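Suporte Técnico Grellbridge
Chamado: transferência entre braços, materiais flexíveis
Produto: kit bimanual Honard, pacote de manipulação Trasari
Cliente: Heydari Embalagens, laboratório de ensaios
Responsável pelo atendimento: Dimas Goh
Prioridade: média
Situação: em observação

Descrição apresentada pelo cliente

O cliente informa que a rotina de transferência entre o braço superior e o braço inferior apresenta falhas intermitentes quando o item manipulado é filme plástico fino. Com peças rígidas, a mesma rotina é concluída sem ocorrências. O registro enviado contém 300 ciclos com filme, dos quais 60 foram encerrados com o código de preensão não confirmada. O cliente solicita orientação quanto à substituição das garras ou à alteração dos parâmetros, bem como confirmação de que o uso de revestimento próprio nas pontas dos dedos não afeta a garantia.

Segunda-feira, 9h40. Abertura e triagem

Chamado recebido e classificado como falha de aplicação. Foram solicitados ao cliente o arquivo de parâmetros, a versão do pacote Trasari instalada e imagens da câmera de punho no momento da aproximação. O controlador não acusa falha de hardware. A calibração entre os braços foi refeita na semana anterior pelo próprio cliente e encontra-se dentro da tolerância.

11h15. Análise do arquivo de parâmetros

Verificou-se que a confirmação de preensão está configurada exclusivamente por abertura residual dos dedos. O valor mínimo adotado é o padrão de fábrica, adequado a objetos rígidos. No caso de filme dobrado, a abertura residual pode ficar abaixo desse limite mesmo com o material preso, e o controlador interpreta o fechamento como garra vazia. Essa condição consta do manual do pacote, na seção relativa a objetos deformáveis, e a sua correção não exige troca de componentes. 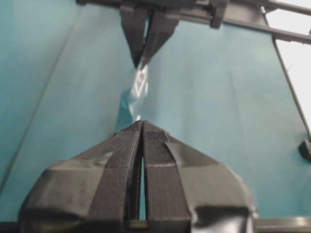 Observou-se ainda, no mesmo arquivo, que o ponto de encontro entre as garras foi definido a partir de uma peça de ensaio rígida. O filme não mantém comprimento constante após a coleta, e a altura de sua extremidade livre varia de um ciclo para outro. Recomenda-se que o braço receptor avance até uma posição mais elevada antes do comando de fechamento, com redução de velocidade no trecho final.

14h20. Orientações enviadas ao cliente

1. Carregar o perfil "deformável" do pacote Trasari nos dois braços.
2. Substituir a confirmação por abertura pela confirmação combinada (abertura e corrente do motor).
3. Acrescentar 9 mm à altura de aproximação do braço receptor.
4. Manter a garra doadora fechada até o recebimento do sinal de preensão da garra receptora.
5. Repetir o ensaio com o mesmo lote de filme e encaminhar o registro completo.

Quanto ao revestimento, esclarece-se que a aplicação de material aderente ou de fita sobre os dedos não invalida a garantia do kit, desde que não obstrua as articulações nem ultrapasse a espessura indicada no manual. O desgaste do revestimento aplicado pelo usuário não é coberto. O conjunto de dedos para materiais finos permanece disponível como acessório opcional, ao preço de tabela de 499 euros, e não é considerado necessário para a solução deste chamado.

16h50. Retorno do cliente

O cliente confirma o carregamento do perfil e a alteração da altura. Informa que o item 4 já estava previsto em sua rotina, porém com tempo limite inferior ao recomendado, o que levava a garra doadora a abrir antes da confirmação. O tempo limite foi ajustado. Nos primeiros ciclos após a alteração não houve registro do código de erro. O cliente observa, contudo, que a duração do ciclo aumentou e consulta sobre a possibilidade de recuperar parte desse tempo.

17h10. Resposta

Informou-se que a velocidade no trecho livre do percurso pode ser elevada sem prejuízo da transferência, mantendo-se reduzida apenas a aproximação final. Não se recomenda encurtar o tempo limite antes da conclusão do novo ensaio.

Pendências

Registro completo do ensaio, a cargo do cliente.
Revisão do valor padrão de abertura mínima, encaminhada por Dimas Goh à equipe de documentação do pacote Trasari.

O chamado permanecerá aberto até o recebimento do registro.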